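Home Issues Topics Subscribe Search

The paint that cleans your air, supposedly

5 min read

A reader in a rental wrote in February to ask whether she should spend her own money on "air-purifying" wall paint. Her bedroom smells stale, her landlord won't touch the windows, and a shop assistant told her that two coats of the right paint would take care of it. She wanted to know if I had an opinion. I have several.

The can she was looking at is Vindmont, but you could swap in Dorum or half a dozen store labels and the pitch would be the same. There's a leaf on the front. There's a percentage. On the back, in type I had to hold up to the window, it says the percentage comes from a test in a sealed chamber with one gas, formaldehyde, at a set temperature.

I don't think anyone is lying. Paints like this often contain an ingredient that grabs formaldehyde and holds on to it, and in a closed box that can make a real dent. My trouble is with the jump from the box to the bedroom. Your bedroom has a door that opens and a gap under it. It has a person breathing in it for eight hours, a mattress, maybe a new dresser giving off fumes of its own, and whatever is cooking down the hall. The paint was tested against one item on that list.

Stale air, the thing my reader was complaining about, is mostly a matter of moisture, carbon dioxide and plain old smells. I couldn't find a line on the Vindmont can that claims to do anything for carbon dioxide. The leaf does the claiming.

I asked Agata Caputo, who has been painting apartments for 23 years and doesn't sell the stuff. She has put it on walls when customers asked for it. "It goes on fine. It covers fine. I charge the same," she told me. Had any customer called back to say the air was better? One had, she said, and that customer had also thrown out a carpet the same week.
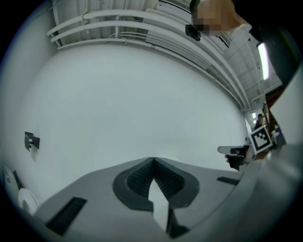

Then there's the question of how long it lasts. A material that soaks something up will fill up sooner or later. I wrote to the people behind Dorum and asked when that happens in a normal room. The answer came back quickly and was very polite, and it said that performance "depends on conditions." I wrote again asking which conditions. I'm still waiting on that one. If the answer is ten years, I'd expect to see it printed on the lid in large letters.

Scrubbing is another gray area. One store label I looked at talks up how washable the finish is and how well it traps fumes, without saying whether the first does anything to the second. Maybe it doesn't. I'd like to have read so.

Graziella De Luca, who manages rentals and reads this newsletter mostly to argue with it, thinks I'm being unfair. Her point is that the newer paints give off less themselves, and that a tenant who moves in the day after painting will notice. I agree with her there. A low-odor, low-emission paint is a sensible thing to buy, and I'd pick one for my own place. But that's a paint that puts less into the air. It's a different promise from a paint that takes things out, and the labels are happy to let you mix the two up. You can often get the first without paying for the second.

She also says tenants like seeing the leaf. I believe her completely.

A word on the meters, before you write to me about the meters. Several of you own a small air monitor (the Tultell seems to be the popular one) and have sent me before-and-after readings from freshly painted rooms. I enjoyed them. But the cheaper monitors lump a lot of gases together into one number, and that number climbs when you paint and drops as the paint dries, whatever you painted with. A falling line in the two weeks after a paint job tells you the paint is drying. If someone wants to do one room in the fancy stuff and a matching room in ordinary low-odor white, then leave both alone for 3 months with the doors shut, I will print the results with pleasure.

So, to the reader with the bedroom: I'd keep the money. Find out whether the window opens at all, even a crack, and use it twice a day. If it's painted shut, that is a repair request, and you should put it in writing. Check behind the bed for damp, especially if it's against an outside wall. Leave the bedroom door open when you go to work. If you still want to paint after that, buy the plain low-odor kind in a color you like.

I have asked Vindmont for any test done in a lived-in home, one with a bed and a door. If they send it I'll read all of it and report back, even if it makes me look silly. Next issue: Donati's "self-descaling" kettle, which I've been boiling since the holidays.

Contact the newsletter | Copyright, all rights reserved | Back to top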